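Spent this morning oiling every wooden thing in the kitchen. Posting how it went because two people asked after I mentioned it last week.

Background: we moved into the Nasberg building in May and the heating dries everything out. My old maple board split along a glue line. I didn't want to lose another one.

Supplies: one bottle of food-grade mineral oil, one tin of board wax, old T-shirts cut into squares. Total was 10 dollars because I already had the T-shirts and the wax was left over from Jerkville.

If you have never done this, don't use olive oil. It goes sticky and starts to smell. I did that to a salad bowl years ago and ended up throwing it out.

Step one is washing. Hot water, a little soap, rinse, dry with a towel right away. Then stand the boards on edge overnight. I did mine at 9 pm and left them against the tile until breakfast.

Don't soak them and don't put them in the dishwasher. I know people do it. I did it too until the maple one split.

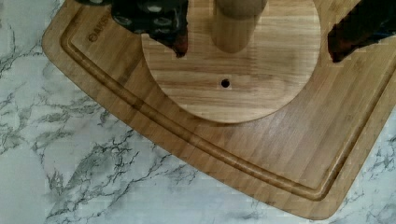

Bamboo takes oil slower than maple does, so go light and give it time. I put on a thin coat, wait 20 minutes, wipe, and do it again. With a board like mine the groove near the rim needs its own pass, with the cloth folded over a fingertip, and I go around the rounded corners twice. Oil likes to pool in a channel like that and it stays tacky if you leave it.

Same thing with engraved lettering. Wipe across it, then go back with a dry corner of the cloth. An old toothbrush works too.

The round wood disc got the same treatment. It's paler than the board and the grain is easy to see, so I could tell where I had missed a spot. One coat on each face and one around the edge. I use it under the teapot mostly, sometimes for cheese.

Someone asked if you have to do both sides of a board. Yes. If you only oil the top, the bottom dries at a different rate and the board can cup. A cupped board rocks when you chop, and I don't like a knife in my hand when that happens.

Spoons: I stood them in a jar of oil, handles up, for an hour, then wiped them and laid them on newspaper. The newspaper was a mistake. A little ink came off on one of them. Use a paper bag.

Ridwan Subramaniam replied that he skips the oil and only uses wax. That's fine if the wood is already in good shape. Mine was thirsty, so oil first, wax tomorrow.

For the wax I rub it on with a cloth, leave it for an hour, and buff. You want water to bead on it when you're done. If it soaks in, do another coat.

How often: once a month in winter, every other month the rest of the year. I keep a note taped inside the cabinet door or I forget.

Still to do: the rolling pin, and the knife handles, which I have been putting off. The paring knife is the worst of them.

Also the oily rags. Lay them flat outside to dry or wash them. I don't leave them in a pile, whatever oil it is.

Will post again after the wax.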